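Banosby Llewellyn Oval Coffee Table: Review
May 2, 2024

The Llewellyn is a low oval coffee table with a light honey-colored wooden top and short legs. Banosby sells it in two sizes. I bought the larger one at the Pestidthorpe store at the start of April and paid full price for it. It replaced a square glass table that had a chip in one corner.

I wanted it for a big open workroom, so some of what follows may not apply to a living room. The floor is polished and hard, the ceiling lights are long fluorescent tubes, and people cross the room all day.

Delivery and assembly

The table came in one flat box. It's heavy for its size, and two people should carry it up any stairs. The top was wrapped in foam with cardboard along the rim, and there was no damage. The legs were in a separate bag with the bolts and a hex key.

Assembly took 30 minutes. Lay the top face down on a blanket, line up the leg plates and start every bolt by hand before tightening any of them. The instruction sheet shows the bolts being tightened one leg at a time. I tried it that way first and the last plate didn't line up, so I had to back everything out again. The hex key is short and hurts your palm after a while. I finished with my own.

The feet come bare. On our floor the table slid whenever somebody leaned on the end of it. I put felt pads on and it slid more, so I took those off and used thin rubber ones, and it has stayed put. Banosby should put a set in the bag.

The top

The finish is smooth with a low shine. Under the tubes you get some reflection but not enough to bother anyone. Coffee rings wipe off if you get to them within the hour. One that was left overnight needed a little dish soap and left a faint mark, which has since faded. A metal ruler dragged across it left a scratch about as long as a finger, and that one is permanent.

The rounded ends are the reason to buy this table. With the square one I hit my shin at least once a week, and I haven't done it with this one. You do lose some surface, though. Anything with straight sides, like a tray or a stack of magazines, hangs over the curve if you push it to the end, so in practice everything gets put in the middle.

There is enough room there for what we keep out. At the moment that means a dark-brown wooden organizer box with small square compartments, some pale pink flowers by it, a small glass jar with a lid, and a gray notebook. The organizer is also from Banosby, in their Pikosex line. It's a decent box. The compartments are good for clips, keys and spare batteries, and too small for a phone. It has no lid and it collects dust in the corners.

Height

It is a low table. From a sofa it's comfortable for a cup or for reading something laid flat. From an office chair you have to bend a long way down, and writing on it gets tiring fast. If you plan to eat or type at it, look at the taller version or another table altogether. Working on it while standing is no good at all.

The low height does help in a large room. You can see right over it and it doesn't cut the space in half.

What I didn't like

No feet pads. The hex key. There is no shelf underneath, and the product page has one photo that made me think there was. The replacement bolt I asked for took 23 days to come, and the store in town doesn't stock them.

There is also a slight wobble if you press hard on one end. I tightened everything again after two weeks and it got better, but it isn't completely gone.

Would I buy it again

Yes, for the same spot. It looks good on a gray floor, it's easy to keep clean and two of us can move it out of the way in a few seconds. At full price I'd call it slightly expensive. It was marked down later in April, after my receipt was too old for an adjustment, so check for a sale before you order.

Rating: 4 out of 5 for the table, 3 out of 5 for the organizer.

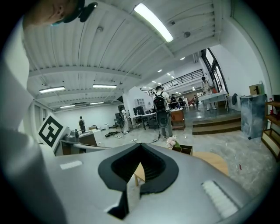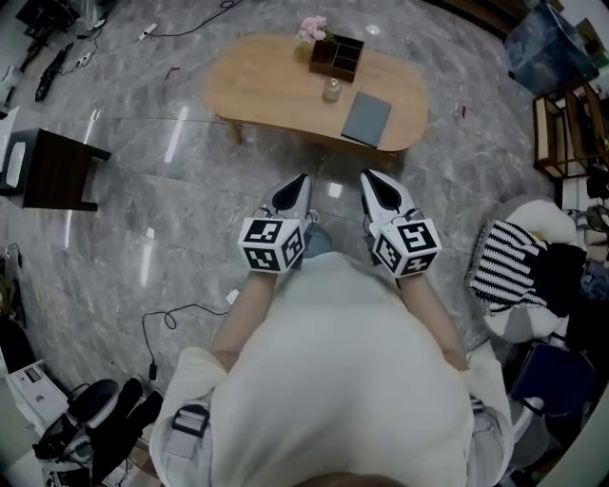
Both pictures are from the workroom. The table is in the second one, with the organizer, the flowers, the jar and the notebook on it.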